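# Chapter 5: Showing the Robot What to Do

In the last chapter, every motion the arm made came from a line of code. Someone measured the position of a part, typed in the numbers, and tested the result. That works well when the part is always in the same place. It works poorly when a robot has to clear a table, where mugs, plates, markers, and toys may sit anywhere and face any direction.

The usual answer is to have a person do the task through the robot and record what happens. One complete recording, from the starting position to the finished task, is called a **demonstration**. A set of demonstrations is the raw material for the learning methods in Chapter 6. This chapter deals with how demonstrations are made and how to tell a useful one from a poor one.

## 5.1 Two ways to give a demonstration

In **hand guiding**, also called kinesthetic teaching, the operator takes hold of the arm and moves it. The motors are set so that they cancel the weight of the links and offer little resistance. The operator feels the contact between the gripper and the object, and beginners learn the method quickly. The drawbacks are physical. The operator's hands and body get in front of the cameras, and guiding two arms at once is tiring and awkward.

In **teleoperation**, the operator stands back and controls the arms from a distance. The control device may be a joystick, a tracked handset, or a second pair of arms. With a second pair, the arms the operator holds are the leaders and the arms that do the work are the followers. Each follower copies the joint angles of its leader many times per second. 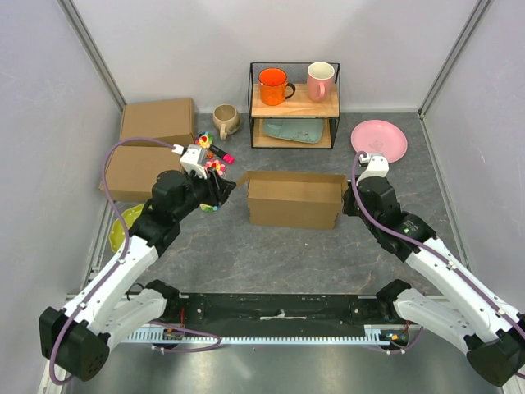 Teleoperation keeps people out of the workspace, so the cameras record the same kind of view the robot will have when it later works alone. It also makes two-handed tasks practical. One arm can steady a box while the other lowers a mug into it. What the operator gives up is touch. Unless the leader arms push back, a hard squeeze feels the same as a light one, and the operator must judge contact by eye.

## 5.2 What gets recorded

A demonstration contains at least two streams of data. The first is what the robot sensed: camera images, joint angles, and gripper opening. The second is what the operator commanded. These are close but rarely equal. If a gripper closes on a mug, the command may say "fully closed" while the measured opening stays at the width of the handle. The difference carries information about the grip, and a recording that stores only one of the streams loses it.

The streams must also share a clock. A camera delay too short for the operator to notice can pair an image with the wrong command.

## 5.3 A case to keep in mind

Throughout the chapter we will return to a packing task set up by Amanuel Gidey at the Tetthorpe laboratory. His operators recorded 101 demonstrations in June. Nearly all of them ended with the items packed, yet the first trained model hesitated over the same mug again and again. Section 5.6 traces the trouble to 2 operators who approached the handle from opposite sides.

Before reading on, write down how you would pick up a mug with your left hand and set it in a box on your right. Note each point where you could have chosen differently.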